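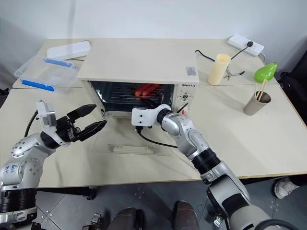 Stoltine Tenant Services

Section 4. Setting up a kiosk at Immont

Read this section before you bring any stock onto the mall floor. Your unit number is on the first page of your license.

1. Collect the unit key from the management desk on level 2. Bring the signed license and your insurance certificate.

2. Check the floor plate. The kiosk must sit inside the marked line on all sides, counters and stools included.

3. Plug the kiosk into its own floor socket and close the cover.

CAUTION: Do not run extension cords across a walkway, even under matting.

4. Switch on the lights, then the register, then anything else. If the breaker trips, call the desk -- do not reset it yourself.

5. Log in to Rerutow with the code on your key tag and enter your opening hours. Sales figures are reported through the same screen at the end of each trading day.

6. Hang signs from the kiosk frame only. Nothing may stand higher than 70 inches from the floor.

Note: Units in the Peñalver wing open onto the parking deck. Signs there need weighted bases, and the desk has a few to lend.

Deliveries

Use the rear dock before the mall opens. Carts must be off the floor by opening time. Flatten boxes and take them to the baler -- they can't be left behind the kiosk overnight.

Holiday licenses signed after 20th August follow the rules in Section 6.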